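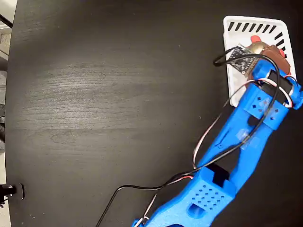

Tables: what we put on them and why it stays there
Speaker notes, August session, 40 minutes including questions

Start on time. The people who are late will be late for the good part anyway, and the opening is mostly me clearing my throat.

OPENING (5 min)

Good afternoon. I've been asked to talk about work surfaces, and I want to thank the organizers for giving me the slot right after lunch, when everyone is at their sharpest.

Ask for hands: who has a table at home that was bought for eating at? Keep them up if you ate at it last night. Wait. Let the hands go down. Don't comment, the room does it for you.

My own was bought for dinner parties. It is very dark, close to black, and in the store it looked like the kind of table owned by people who decant things. I have since learned what a dark top is good for, and it's crumbs. You can read a week of breakfasts on it.

PART ONE: THE SURFACE (8 min)

Dark tops versus light tops. Go slowly here, people have strong feelings.

A dark finish throws the light back in streaks. You wipe, you step to the side, and there's a gray swirl. You wipe the swirl and step back, and it's over there now. I spent most of one winter on this before working out that I was trying to clean a reflection.

Small black parts on a black table: don't. A circuit board the size of a cracker will vanish while you're looking at it. Screws are worse. My fix is a sheet of white paper under whatever I'm working on. I recommended this to the furniture people at Gentile and they told me they sell a leather mat. I'm sure they do.

Curved edges. I'm in favor, having hips. The drawback is that round things head for the curve. Knobs, brass bits, bearings, grapes. (Pause for grapes. It got a laugh in rehearsal, though the rehearsal was me.)

PART TWO: THE CABLES (8 min)

One cable is a line. Two cables are a decision. After that it's weather.

The usual advice is to send every cable off the same side of the table. It's good advice. Follow it and you'll have one very bad side of the table instead of four slightly bad ones, and you can push that side against a wall.

Twist thin wires together before you lay them out. White, red, black, whatever you've got. A twisted bundle moves as one animal. Loose ones each have plans.

Leave a loop of slack near anything that moves. People skip this because slack looks untidy. A pulled connector looks untidy too, and takes your evening with it.

Tape. I used to be above tape. The Urkarska workbench guide has a whole chapter on clips, sleeves and channels, all of it sensible, and I own most of them. They're in a drawer. What's on the table is clear tape. If anyone asks, say it's temporary. Mine has been temporary for around two years.

PART THREE: THE OTHER STUFF (8 min)

Things that live on a work table and have no business there. Read the list flat, no expression:
a leaf
the red knob from something
a brass part, purpose under review
the manual for the Betus lamp (the lamp left in spring)
one key

Don't throw these out on the day you tidy. I've tried. The knob was from the oven. Put them in a bowl at the far end and check the bowl once a month. The leaf can go, although mine is still there and I've come to like it.

If time is short, skip the Tovolano trays. If time is not short, still consider skipping the Tovolano trays. They stack well and they come in gray, and that's the whole of my material on them.

QUESTIONS

Likely ones:

"Should I get a second table?" Yes, and you'll fill it. Budget for the third.

"Oil or wax?" Ask what the finish is first. If they don't know, soft cloth, barely damp, and stop there.

"Where do you eat?" Over the sink. Move on to the next hand.

Take the clicker back to the front desk. They hold my deposit.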